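4.2 Indoor plants and the shared meeting room
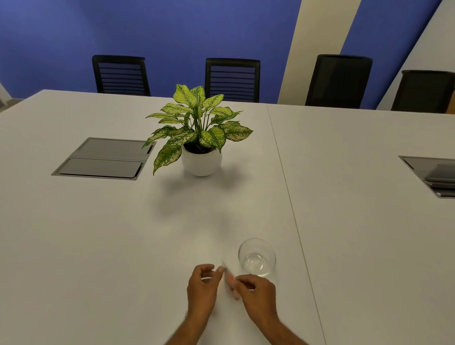 Figure 3. A variegated houseplant on a meeting table made of two joined white sections.

One respondent at the Caltholm office objected to the whole line of inquiry, writing that a plant in a meeting room is a colleague with no deadlines and should be left out of surveys altogether. We kept the comment and coded it under "attitudes, general." It was among the warmer entries in that category.

The survey drew 263 usable responses from staff at three workplaces: Caltholm, Pomel and Cowie. Respondents were asked who waters the plants in shared rooms, how often, and on what authority. The third question caused the most difficulty. At Pomel, the usual answer to the first question was "someone," and the usual answer to the third was a blank. At Cowie, where plant care is handled under a maintenance contract, staff reported watering the plants anyway, on the grounds that they had never seen the contractor do it. The contractor's visits take place before the building opens.

This produces what we call duplicated care. A plant that belongs to everybody is watered by each person who happens to feel guilty near it, generally with whatever is left in a glass at the end of a meeting. Overwatering was the leading cause of replacement at Caltholm and Cowie. Neglect, which most respondents named as the chief danger, led only at Pomel, and there mainly over the January shutdown, when the guilty parties were at the beach.

Foliage plants with large, patterned leaves fared worse than their reputation would suggest. Dieffenbachia and its relatives tolerate dim rooms and dry air quite well, but they dislike sitting in wet soil, and their response is slow enough that the person responsible has usually moved to another floor. Yellowing lower leaves were widely read as a sign of thirst. The remedy applied was more water. We observed this sequence at all three workplaces and heard it defended at two of them.

Placement also mattered, though less to the plants than to the people. Plants on window ledges were described as decoration, and those on the floor as obstacles. A plant in the middle of a table was credited with an effect on the meeting itself: respondents said it made the room feel less formal, or that it gave them something to look at during the budget items. A smaller group complained that they could not see the person opposite. Several of these went on to list this as a benefit.

We tested a simple intervention at Pomel. Each pot was given a card with a named carer and a space for the date of last watering. Replacements fell over the trial period, as did the number of employees willing to be named on a card. An earlier trial at Tudthorpe, reported in Section 2, used a roster in place of cards and was abandoned when the roster was laminated and could no longer be written on.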